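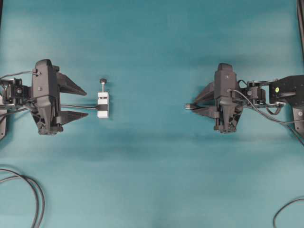

How long does it take to show a two-armed robot a new task by remote control? At Clerkel, a small workshop in Grutham, a new task takes about 12 days of practice runs, with an operator guiding both arms from start to finish each time.

April 26, 2020. Clerkel said it has recorded 2,000 runs since November. Two operators share the work, and failed runs are kept in a separate folder. Annag Mowat, who leads the project, said five more tasks are planned. The next set of runs will be recorded at the Moffat site.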